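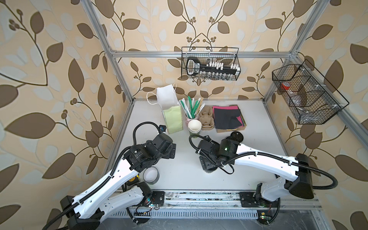
A two-arm bench cell needs a written routine before anyone loads a task onto it, and this page sets out the one we use at Zudilard. It covers the start of a session, the work itself, and how to hand the cell over. Most of the checks are about things you can see from where you stand. Both arms are mounted on rails along the front edge of the table, so the props go in a row at the back, with the paper bag at one end and the coloured sheets towards the other. Anything placed further forward, like the roll of tape under the left arm, has to be on the task sheet.

The routine applies to every cell in the Teltard room. It does not replace the site risk assessment, which you should have read and signed first.

## Before you start

You need:

- the task sheet for the session
- the cell log
- a soft brush and a dry cloth
- safety glasses
- the key for the cell supply

Tie back long hair and take off lanyards. Gloves are allowed when setting out props but must come off before you touch the arms or the cables.

## 1. Check the cell with the power off

Turn the key to off and take it out. Keep it on you until step 3.

1. Look along the front rails. Dirt collects in the grooves, and it should be brushed out before the session, towards the front and into your hand or a pan. Don't brush it into the slots of the grille.
2. Press down lightly on each arm base. There should be no movement. If there is, stop and write it in the log.
3. Follow each cable from the base to the wrist with your fingers. The loops behind the gripper need enough slack for the wrist to turn fully, but they must not hang low enough to catch on a prop.
4. Check that the baskets are hooked on properly and that nothing in them sticks out over the table.

Loops are the most common fault we log. If one has slipped, refit the tie at the same point as before. Do not shorten it to make it look neater. A tight loop pulls on the connector every time the wrist turns, and Shih-chieh Su has replaced enough of those connectors to want this line in the page.

## 2. Set out the props

Put out only what the task sheet lists. Work from the back edge forwards.

- Tall or light items go at the back. Paper bags and empty cups fall over easily, so leave a hand's width between them.
- Loose sheets go on a flat base, with the stack no wider than the base if the sheet allows it.
- Round items that can roll go on their flat side.
- Small parts and anything made of glass stay in a basket until the task calls for them.
- Blades, open liquids and anything heavier than 280 g are not used in these cells.

The weight limit is ours and is lower than the arms can lift. It was set with dropped items in mind. If a task needs something heavier, ask Yaryna Lysenko before the session and get the change written on the sheet.

## 3. Power up

1. Make sure no one has a hand inside the cell.
2. Say "power on" aloud, wait for a reply from anyone else at the bench, then turn the key.
3. Check the status lights on both arms against the card by the key switch.
4. Run the Kelel warm-up. It takes 4 minutes and moves one arm at a time.
5. Press the stop button once during the warm-up. The moving arm must halt at once. Reset and let the warm-up finish.

Step 5 is done at the start of every session, including when the last team has only just left. Log it with your initials.

## 4. During the session

Keep one person at the stop button whenever the arms are live. That person does not type, take notes or answer the phone.

To reset a prop, pause the task, wait for both arms to come to rest, and press stop. Then reach in. A paused program is not a safe state on its own, as a pause can be cleared from the desk. Reach round the arms and never between them.

The speed limit is 226 mm per second for any task with both arms in the same half of the table. Derkach tasks have the limit built in. For anything else, set it yourself and have a second person read it back.

Stop the session if:

- the arms touch each other
- a cable catches, even if it frees itself
- a prop falls behind the table or off the front
- a light changes and you don't know why

## 5. Handing over

Send both arms to rest, press stop and turn the key to off. Return the props to the places on the task sheet, wipe the table with the dry cloth, and brush the rails again if paper has been used.

Fill in the log: start and end times, the stop test, any faults, and anything moved or replaced. Faults go on form 792 as well. If the cell is not fit to use, hang the red tag on the key switch and give the key to Yaryna.

Last changed 17/09/2024: stop test moved into the warm-up, wording on cable ties added.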